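Count the Boring Seconds

February 2025

For 14 months I have helped gather examples for a system that is supposed to learn how to do small jobs with its hands. The job is easy to explain. A person holds a gripper tool with a camera on it, does a chore with it, and the recording goes into a pile. When the pile is big enough, a model is trained on it, and then we find out what the model picked up.

I want to argue against a habit that almost every group doing this work falls into, mine included. We throw away the dull parts. A recording starts with the gripper over a bare table, drifts a little, and only then goes toward the cup or the sponge. At the other end, the cup has been set down and the gripper backs off. Somebody looks at those stretches and sees waste. They cut the front, they cut the back, and what is left is the grab, the lift and the drop.

We did this at Flidton all last spring. Our trimming script took off everything before the fingers first began to close, less a short lead-in. The files got smaller and training went faster. People were pleased with it, and so was I.

In June we ran the trained model on a set of chores we called Drornano, which was the name of the folder and stuck. It was good at grabbing things that were already close. Put a cup near the fingers and it closed on the cup. Start it higher up, or off to one side, and it did strange things. Sometimes it closed on air. Sometimes it hung there. Of 20 starts with nothing near the fingers, it got to the object in 7.

The model had hardly ever seen an open gripper with nothing to grab. Every example we gave it began with the good part. From its point of view, if the fingers were visible, an object was about to be between them. 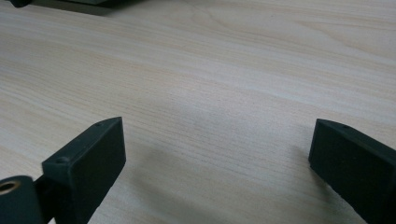 Open fingers over a bare stretch of tabletop, the kind of moment our old script would have dropped.

A moment like that is worth keeping. It has the fingers apart, the light on the wood, a soft shadow under them, and no object between the tips. A system that is going to work on real tables will spend a lot of its time in exactly that state, and it has to know what to do there. It can only know that if somebody showed it.

The usual reply is about cost. Storage costs money, training time costs more, and a bare table looks much like the next bare table. I take the point about training time. You can thin the dull stretches if you need to, and keep one part in several. What I object to is cutting them to zero, and doing it at the start, before anyone has tested whether they matter. A trimmed file can't be untrimmed. We had kept the originals for only 6 of our chore sets, and everything else had to be recorded again.

There is a second reply that I find harder. It says that if you keep the idle time, the model learns to be idle. I have seen this happen. One of our collectors liked to pause before each reach, and a model trained mostly on that person's recordings paused too, for far too long. So there is such a thing as bad idle time. But the cure for that is to talk to the collector, and maybe mark the pauses. Waiting because you are thinking about lunch is different from coming in from a distance with the fingers open, and a person going through the recordings can usually tell which is which.

I would go further and record some of this on purpose. After Drornano we added a short session to each day that we labeled Ender. The collector starts from an awkward place, far off or tilted, and works back toward the object. Some of those recordings have a bad approach in them, with a correction after it. Under the old rules a bad approach was grounds for deleting the file. Now it is kept as long as the correction is there.

These sessions are no fun to do. Collectors are often paid or praised by the finished chore, and ours were too, and an Ender recording takes longer for the same count. If you want people to gather this kind of material, you have to change what you count. We switched to counting hours. The number of finished chores fell, which looked bad on the weekly sheet, and I had to defend it twice.

I don't claim we have the right mix. We keep the full approach on everything now and thin it only at training time, with the originals left alone. The last round of tests went better from the far starts. The side starts are still weak, and we are recording more of those this month.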